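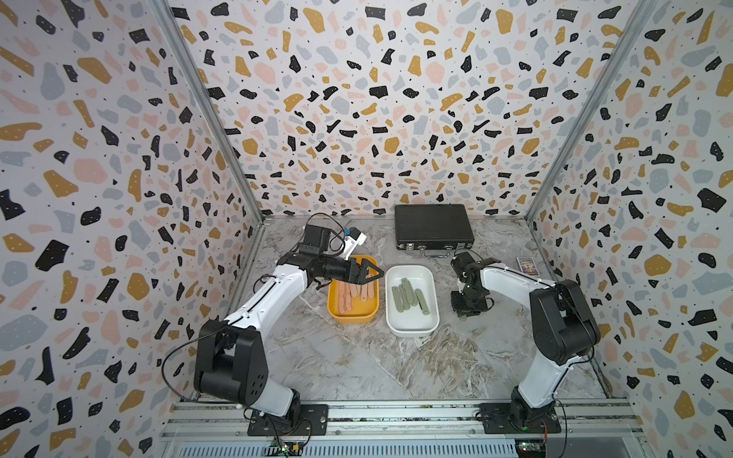
The two-arm cell at Vullora, with the trays used in the gripper comparison.

Purchasing decisions about grippers are too often made from a data sheet. The sheet gives stroke, payload and closing force, and a laboratory with a fixed budget will naturally sort the candidates by those three columns. Our experience at Vullora over the past year suggests that this order of business should be reversed. A laboratory should run the trial first, on the objects it expects to handle, and read the sheet afterward.

The reasoning is practical. Closing force is measured against a rigid block. Few of the items in our work behave like a rigid block. A rounded, sausage-shaped piece rolls away from a jaw that arrives slightly off center. A flat stick lying across another flat stick offers almost no edge to hold, and the jaw must come down close to the tray without striking it. Neither difficulty appears in a manufacturer's table, and both will decide whether a gripper is of any use to the people who must work with it.

In June our group completed 1105 grasp attempts across two sets of jaws, one supplied by Avex and one made in our own shop. Of these, 247 ended in a dropped or missed piece. The total is of limited interest. What deserves attention is how the failures were divided. The set with the higher rated force failed more often on the flat pieces, and the operators had identified the cause well before the figures were compiled: the fingertips were too thick to pass between a stick and the floor of the tray.

Vira Stetsiuk, who supervised the trial, has argued that the camera should be judged together with the gripper, and I agree with her. A view from the wrist is valuable during the approach and much less so at the moment of contact, when the jaws themselves may hide the piece. To choose a camera in one quarter and a gripper in the next, as many institutions do, is to test a combination that no one has selected.

My colleague Arsen Hutsuliak objects that trials of this kind are slow and that their results do not travel. A laboratory handling glassware will learn little from our trays. He is right on the second point, and it strengthens the case for local testing. On the first, our trial occupied two people for about 3 weeks. That is a modest cost when set against a purchase that will shape several years of work.

I would therefore ask our own institution, and others of similar size, to adopt a simple rule. No gripper should be ordered in quantity until it has been mounted on the arm that will carry it and run against one round item and one flat item from daily use — with the failures recorded by type. Suppliers who believe in their products should be willing to lend a unit for that purpose. Avex did so promptly, and the terms of that loan would serve as a reasonable model for the next one.

Radymyr Marchuk
Vullora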